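Letitz Tabletop Gallery: Perception, Planning and Control

Letitz is the software stack we use for two-arm tabletop work. It takes camera input, keeps a model of the objects on the table, plans for both arms and sends commands to the low-level controllers. The parts were written at different times by different people, and each one kept its own name. Hemmin does perception, Cula does planning, and Gerkomon is the logging and replay tool that everyone ends up using more than the other two.

This page collects notes from the organizer tasks, which we started in April. The tasks are simple to state: pick an item up from the table, put it in a named compartment, or take it out again. The notes are by Kadri Rebane, with additions from Wiroj Chareonsuk on control and Suqin Hao on perception. They are in no strict order.

Scene model

Hemmin builds the table first and then everything that stands on it. The table plane is fitted once at startup and checked again whenever the arms are parked. Dark tabletops used to give us trouble, as the depth readings came back with holes in them. Suqin replaced the single-shot fit with one that gathers points over 11 depth images before it commits to a plane. Startup is slower by a second or so and we have left it that way.

Objects are stored as a pose, a rough shape and a confidence value. Organizers and shelves get an extra layer, a list of cells. Each cell has an opening, a floor and an approach direction. A sloping floor is stored as a tilt on the cell, so the planner knows that an item released there may slide toward the front.

Labels

Compartments are addressed by label, so a task can say which cell to use without giving coordinates. The label reader runs on a crop around each cell. If the text is too small or partly hidden, the reader returns a blank and the cell keeps the identity it had from the last good reading. An early version guessed at the missing letters and sent items to the wrong cell with full confidence. The guessing code is still in the repository, switched off.

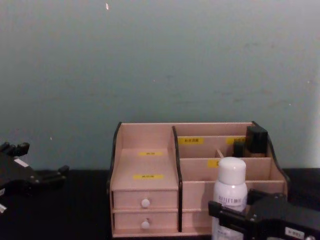 Cells that sit behind other cells are the harder case. From chest height the front partitions cover part of what is stored behind them, and Hemmin may see only the top of an item. We mark such items as partial. Cula will not plan a grasp on a partial item unless the visible part alone is enough to hold, and otherwise it asks for a second view from one of the wrist cameras. Lamduan Sangkhawat wrote the rule for choosing that view. It looks for the wrist pose with the shortest travel that clears the partition edge, and it gives up after three tries.

Grasp planning

For bottles we use a side grasp below the shoulder. Cula proposes candidates around the body, drops those where a finger would touch the furniture behind, and ranks the rest by how far the wrist has to turn. A bottle standing close in front of an organizer loses nearly half its candidates this way. The ones that are left tend to come in from the front corners, and they are usually good enough.

Round caps caused a separate problem. The shape fitter liked to treat cap and body as one tall capsule, which put the grasp too high. Suqin added a split test that looks for a change in width along the axis. The test is cheap and runs on every upright object now, including ones that have no cap at all.

Two arms

Both arms share one planner. The free arm is treated as an obstacle with a margin, and the margin grows when that arm is moving. Wiroj prefers this to planning both arms jointly for short tasks – the joint planner is correct more often on paper, but it takes long enough that people start checking whether it has crashed. Joint planning is still used for handovers and for anything held with both grippers.

The parked pose matters more than we expected. An arm parked low at the side of the table blocks a good part of the camera view, and Hemmin then has to mask it out. The mask comes from the joint angles and the gripper model, padded by 13 millimeters. With less padding, bits of finger showed up in the object list as small black items to be tidied away. Cula once planned to put the left gripper in a drawer.

Drawers

Drawers with a single round knob are opened with a pinch on the knob and a straight pull. The controller holds position sideways and lets the hand give a little along the pull direction. If the force rises past the limit, it stops, backs off and tries again with the pull line shifted slightly toward the center of the drawer. Wiroj keeps the force limits in a plain text file beside the controller so they can be changed without a rebuild. Please write a comment when you change them.

Stacked drawers are handled from the bottom up when both are needed. An open upper drawer hides the lower one from the camera, and the model would have to run on memory for the rest of the task.

Replay

Gerkomon records the camera streams, joint states, the scene model and each plan that was considered, including the rejected ones. A run can be stepped through with the planner live, so a change to Cula can be tried on old input before it goes near the arms. Montri Thammasiri maintains the regression set, which now holds 112 runs. Every merge to the main branch has to pass all of it. A full pass takes some 40 minutes on the shared machine, and longer when someone is training on it.

The viewer draws rejected grasps in gray and the chosen one in green. Clicking a gray one shows the check that removed it. Most bug reports we get are answered by that click, so please look there before you write to Montri.

Still open

Thin sticks and pens are often merged with the partition next to them. Kadri is trying a color edge cue for this, with mixed results so far. Clear plastic is not handled. The label reader needs a retrain for very small type, and the wrist camera calibration on the right arm should be redone after the next cable change.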